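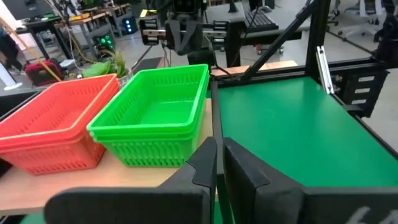 Speaker notes: How a Neighborhood Swaps Its Seeds

Talks & Workshops / Growing
2022-10-06 | Zinash Degefa
4 min read

Opening

Hello, Harnport! Wait for the chatter to settle. Say thank you to Duarte Nogueira for the room and for the squash he left on my doorstep (still eating it).

Start with the bean. Hold one up and let it go around the front row. My aunt mailed me a handful in an envelope when I moved here, and every bean plant in my yard goes back to that envelope. I love that so much!

Slide: what we do at Mustura

We're a seed swap. You bring what you saved, you take what you'd like to grow, and you don't have to bring anything your first time. Say this twice, people always miss it.

We gave out some 3000 packets last season. Pause here, because I still can't believe it. Most were tomatoes. Tease the tomato people a little, then admit I'm one of them.

Slide: saving your first seeds

Beans and peas first. Leave the pods on the plant until they rattle, then shell them and let them dry indoors for 2 more weeks. Lettuce is next easiest, and it makes a gorgeous fluffy mess when it goes to seed.

Tomatoes need a jar. Squeeze the pulp in, add a splash of water, leave it a few days until it smells awful, rinse, dry on a plate. Don't use paper towels, I'm still picking bits off my Woldemariam plums. (That's our name for the long red one the Woldemariam family shared with us, in case anyone asks.)

Squash: go slow. They cross with each other like mad and you may get something strange. Tell the Lokeo Street pumpkin story if there's time. Skip it if we started late.

Slide: labels

Write the name, the year and where it grew. Pencil lasts longer than pen! Add anything you'd tell a friend over the fence, like "hates wind" or "kids ate them all." Those notes are my favorite part of the whole swap, and I'll read out a couple of good ones.

Slide: storing them

Cool, dark, dry. A jar with a tight lid in the back of a closet is fine. Onion and parsnip won't keep long, so sow those the next spring.

Questions

Somebody will ask about store-bought peppers. Yes, try it! If they came from a hybrid you may get a surprise, and I'd love to hear what came up.

Next swap is in March. Sign-up sheet is by the door, and the leftover beans are for anyone who wants them.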